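Small Things Table moves to the back room at the Plustham swap house

Posted by Amna Malik in House News

Well, it finally happened! After most of a year of us grumbling about the draft by the front door, the Small Things Table has its own spot in the back room at Bielecka, and I spent my whole Wednesday evening in there with a cup of tea going cold beside me and a label maker that only prints in capitals.

If you're new: the Small Things Table is where we put the bits that are too little for the shelves. Game pieces, dice, beads, odd building blocks, the tiny wheels that come off toy trucks, spare buttons, keys to who knows what. People drop them off in sandwich bags and other people come in looking for exactly one of them. Last February a grandfather drove over from the next county for a single wooden train coupling (he got it, and he sent us a card, and the card is on the fridge).

The old table was brown and had a deep grain, and anything small and dark just vanished on it. Gun-woo Woo had been saying for ages that we needed a white top. I thought he was being fussy. I take it back, Gun-woo! Put something bright on white and you spot it from the doorway. The first thing I tried was a red cube, and it about jumped off the table at me.

The trouble with white is that it shows everything else too. Specks, lint, little streaks, you name it. I wiped it down twice on Wednesday and I was still finding dots when I went to get my coat, so there's a spray bottle on the windowsill now and a stack of cloths under it. If you see a speck, give it a wipe. If it doesn't come up, leave it alone and please don't go at it with the scouring pad. Raimonds Lepik has already rescued one tabletop from us this year and he would like his weekends back. 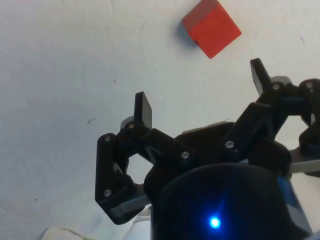 Page last changed: Jul 22, 2026

Red cubes, by the way, are the thing we get asked for most. Counting games, math sets, that stacking game everybody's cousin has, they all seem to lose the red ones first. Ga-eun Hyun runs the after-school hour and she goes through them like popcorn. So if you've got any kind of plain colored cube sitting in a drawer, bring it along, we'll find it a home. It doesn't need to match anything.

We also had a very nice surprise from Kasska, the craft shop on the corner, who were clearing out their stockroom and gave us a box of 1000 little zip bags. I'd been washing and reusing ours (yes, really, on the dish rack, like socks) so this made my week. Each game set is going in its own bag with a slip of paper saying what's in it and what's missing. Dima Sayegh has started on the slips and her handwriting is a whole lot nicer than mine, so I've happily handed that job over.

A few practical bits. The back room is open the same hours as the rest of the house, and you get to it through the kitchen, second door, the one that sticks. Push low. Drop-offs go in the gray tub on the floor and not straight onto the table, please, as we like to sort things before they go out. You can take up to 12 pieces a visit without asking. If you need more for a classroom or a club, come find me or Ga-eun and we'll work something out.

Batteries are still a no. Magnets are a no as well, the small round ones especially, and I'm going to keep being boring about that with so many toddlers coming through on Saturdays.

The old brown table isn't going to the dump, in case anyone was worried! Tronia, the plant people down the hall, have claimed it for seedlings, and they're welcome to it. We're still short a lamp for the back room. The ceiling light is okay in the middle of the table but it gets kind of dim over on one side, so a desk lamp with a bendy neck would be perfect. Clip-on is fine too.

Sorting evening is next Wednesday from six until we get tired. I'll bring the lemon bars.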